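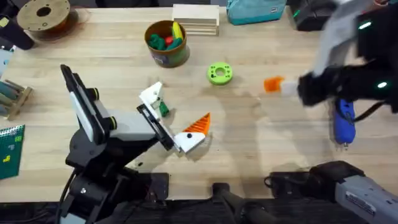
Ksawery Nowicki would like it known that the poem does not rhyme, was never meant to rhyme, and will not be made to rhyme for the plaque. He has told the Dulham Poetry Prize this twice by letter and once across a buffet, and on September 13, 2022, the prize gave in and announced that his winning entry, "Ferry Timetable, Revised," will go up at the landing exactly as he wrote it.

The prize drew 193 entries this year, nearly all of them concerning the river. Entrants had been asked to write on any subject but the river. Nowicki's poem is set on the bank, looking the other way, and the judges spent most of an evening deciding whether that counted.

It runs to 19 lines and has one comma. The comma has been the trouble. Wudovell, the small press that prints the prize anthology, moved it from line four to line six in the first proofs, on the grounds that line four "seemed to be managing." Nowicki asked for it back. The second proofs had two commas, one in each place, as a gesture of goodwill.

"I counted on the pause," he said. "You come to the word 'gangway,' and you stop, and you think about your mother. With the comma in line six you think about the gangway."

The request for rhyme came from a different quarter. The landing's owners, who are paying for the plaque, had hoped for something passengers could learn by heart while waiting, and sent along a sample couplet to show the sort of thing they meant. It paired "ferry" with "very." Nowicki returned it with a polite note and a correction to the spelling of "passenger."

Second place went to Juten Mathebula for "Four Coats," a sequence in which the same coat is described by four people who all claim to have lost it. Two of the three judges had it first until the final vote, and one still does, and says so freely. Mathebula read the third section at the announcement to long applause, then read it again, faster, after somebody at the back asked what the coat was made of. The poem does not say.

There were 10 commendations, up from six last year. The organizers put this down to the quality of the field, although the field itself, gathered near the coffee, seemed inclined to credit the new judge, who likes to be liked.

The winner receives $100 and a shelf's worth of anthologies — the check, Nowicki noted, will cover the postage on the letters. Wudovell expects to have the book out before the end of September, with the comma in line four. A third set of proofs went out on Monday, and he has asked to see a fourth.

The plaque will be unveiled at the landing once the lettering is approved. Copies of the anthology can be ordered from Wudovell or picked up at the Dulham library, where last year's is also still available, in quantity. Next year's theme is open, except for the river and, by a late amendment, coats.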